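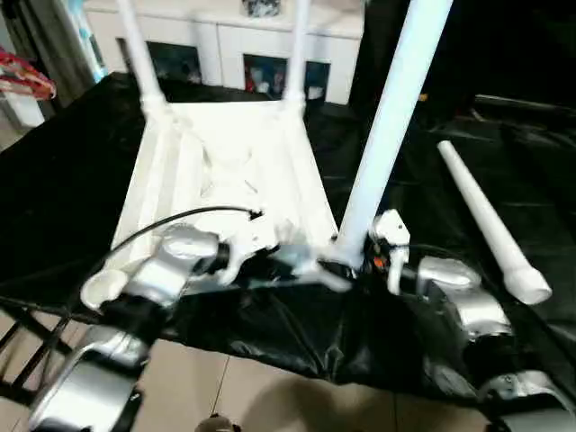
Dos brazos, un taburete blanco boca abajo y una pata suelta sobre el plástico negro.

Quiénes somos

Virnance hace software para brazos robóticos. No fabricamos brazos, no vendemos pinzas y no tenemos un robot con nombre propio que salude en las ferias. Escribimos lo que va entre la orden y el motor: control, planificación de movimiento, estimación de pose y las herramientas para averiguar por qué algo ha salido mal a las siete de la tarde.

Somos 27 personas. La empresa la fundó Zeyu Su después de varios años manteniendo código ajeno en líneas de montaje, y de aquella época conserva una desconfianza bastante sana hacia los vídeos de demostración. Los vídeos se cortan y se aceleran, y casi siempre enseñan el mejor intento de la tarde. Cuando un cliente nos manda uno de la competencia y pregunta si podemos hacer lo mismo, le pedimos los registros. Pocas veces llegan.

En qué trabajamos

Manurung es nuestro planificador para dos brazos. Coordinar dos brazos sobre una misma pieza suena a problema resuelto si uno lee los folletos del sector. En la práctica, cada brazo tiene su calibración, su retardo y su idea de dónde está la mesa, y un error pequeño en cada lado se convierte en una fuerza que el taburete nota antes que el software. Manurung trata el objeto agarrado como una restricción compartida y vigila el par en las articulaciones. Si la estimación y la medida dejan de coincidir, para. Para más de lo que le gustaría a nuestro departamento comercial.

Zumano es la parte de percepción. Estima la posición de piezas rígidas conocidas y, con cada estimación, entrega una medida de incertidumbre que el planificador puede usar o ignorar (recomendamos lo primero). Los objetos blancos y lisos se le dan regular. Los plásticos brillantes con arrugas, peor: un reflejo en un pliegue se parece mucho a un borde, y llevamos dos versiones peleando con eso. No prometemos fecha para la tercera.

Plutusance es el visor de registros. Empezó como herramienta interna y es lo que más clientes acaban usando. Pone en una misma línea temporal imagen, estado de las articulaciones, fuerzas y decisiones del planificador, y permite volver a ejecutar una decisión con otros parámetros. No tiene gráficos bonitos. Abre una sesión larga sin bloquearse, que era el requisito.

Por qué muebles

Nos lo preguntan a menudo, normalmente con cara de que hay usos más serios para un robot. Un taburete de plástico con patas tubulares obliga a sujetar con un brazo y actuar con el otro, a alinear un tubo con su alojamiento y a empujar sin volcar el conjunto. También es barato y se repone sin pedir permiso a nadie. Para probar control con contacto nos ha enseñado más que cualquier banco de ensayo que hayamos comprado.

No creemos que el montaje doméstico con robots esté a la vuelta de la esquina. Si su plan de negocio depende de ello, probablemente no seamos el proveedor adecuado.

Qué medimos

Una tarea entra en nuestro informe de resultados cuando se ha intentado 200 veces con la misma versión del código. Se cuentan todos los intentos, incluidos los que alguien tuvo que detener a mano, y las intervenciones aparecen en columna aparte. El cliente recibe la tabla completa junto con los registros. Hemos perdido contratos por enseñar esa tabla. También los hemos ganado, aunque tardan más en firmarse.

Sobre el aprendizaje automático: lo usamos en Zumano y en algunas políticas de agarre. En el control de fuerza seguimos con métodos clásicos, que se pueden leer línea a línea. Cambiaremos de opinión cuando veamos datos, y revisamos el asunto cada enero.

Trabajar con nosotros

Buscamos gente que programe en C++ y Python y que no se ofenda cuando le piden repetir una prueba. Haber roto algo caro puntúa a favor si se sabe explicar cómo. Las candidaturas las lee primero el equipo técnico, y agradecemos un enlace a código por encima de una carta de motivación.

Para proyectos, cuéntenos la tarea, el modelo de brazo y qué se considera un fallo. Si el tercer punto no está claro, empezamos por ahí.

Última actualización: 29 de diciembre de 2020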